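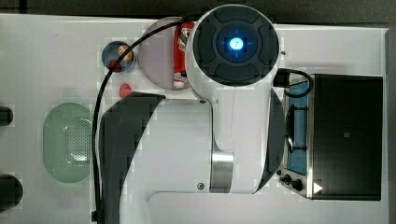

*The white table, with the oven at one side of it.*

Anneliese Heitmann had promised supper for five, and she had promised it in April, when July seemed so far off that a person could promise anything. Now she had flour on her elbow and her brother-in-law Malte on the telephone, wanting to know if the road out to Stornness was still closed past the chapel.

"It's been open for weeks," she told him. "Bring bread."

"I thought you had bread."

"I have one little round thing that may be a roll and may be a cookie, Malte. Bring bread!"

She hung up and stood there with her hands on her hips, looking over what she'd set out. Her mother had always done it this way, everything on the table before a single pan got warm, and at 72 Anneliese saw no reason to start doing it any differently (though her mother had cooked for eleven and never once lost track of the salt).
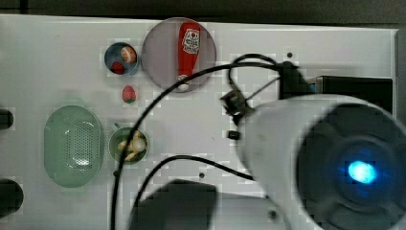 *Ketchup on the grey plate, the green colander, and one strawberry on its own.*

The ketchup was for Dinesh, bless him, who put it on eggs and potatoes and had once, at her own Christmas table, put it on goose. She had given it a plate to itself, like a guest. The green colander was waiting for beans that Benedikt was supposed to be picking, and Benedikt had been out in the garden for 22 minutes now, talking over the fence, by the sound of it.

And then there was the strawberry. She picked it up by its small green top and thought about the bowl, and about how nicely it would sit in there beside the roll or cookie or whatever it was, and then she heard the gate go and Benedikt laughing at something, and she ate it.

"Were there any strawberries?" he called from the step.

"Did you get the beans?" said Anneliese.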